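The Black One

The shop in Kistilport had been closing down for as long as I had lived there. The banner said everything must go, and it had faded from red to the pink of tinned salmon. I didn't believe it. I went in anyway, at four in the afternoon, because my sister-in-law's do was at the Gastorau Hotel and I had nothing black without a hole in it.

The woman at the till told me the knitwear was from Lerkent. She said it the way people say a baby is from good stock. I have been to Lerkent. It has a bus station and a canal, and I never saw a sheep.

"Lovely wool," she said.

"Is it wool?"

"It's got a lovely feel."

So that was a no. I went down the rail at the back, pushing the hangers along one at a time. Cardigans, mostly, the kind that look reasonable until you find the third armhole. Then a black one with ribbing, on a white plastic hanger, still with its paper tag on a string.

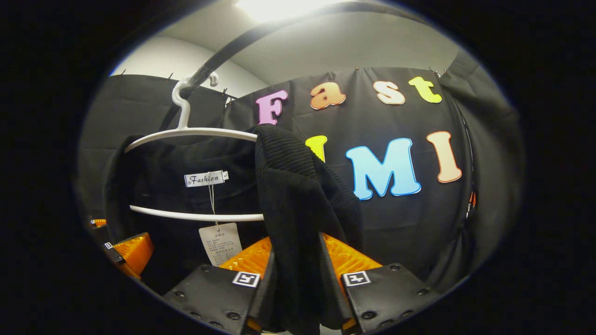
The label said Fashion. Just that, in slanting letters, as if the garment might otherwise have been taken for plumbing. I have never trusted anything that has to announce itself. My late husband once bought a knife called Sharp.

I turned the tag over to look for the price. There was a 78 in biro, with a line through it, and beside it a 40. I doubted very much that it had ever been 78. I thought someone had sat in the stockroom with a box of tags and written the two numbers one after the other, with the same pen.

"That's an Isah cut," said the woman, who had followed me. "They're all wearing it."

"Who are?"

She looked out of the window. Across the road a man in a cagoule was waiting for the 388.

"Well, not here," she said.

I held the sleeve against my arm. It was long enough. I pulled at the ribbing and it went back more or less where it had been. I asked if I could return it, and she pointed at the banner.

"We'll be gone by September."

"Which September?"

She put it in a bag for me and didn't answer. I paid the 40.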